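Vichien Sombatkul ran the plating line at Castellanos for six years before the arm came. Now he plans its moves on a computer first. "I try the pick in simulation, and if it looks bad I change it," he says. 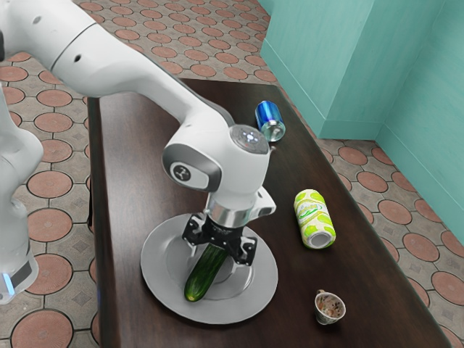 Cucumbers took him most of July. "Cans I had in a morning. My hands hurt less now, but I sit too much."

His pay went up a little. The night shift was cut. 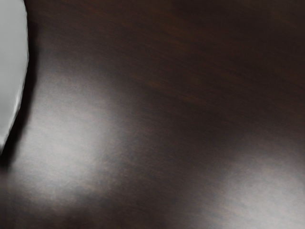 Shabnam Malik sees it differently, and says the people from nights should have been offered the training too.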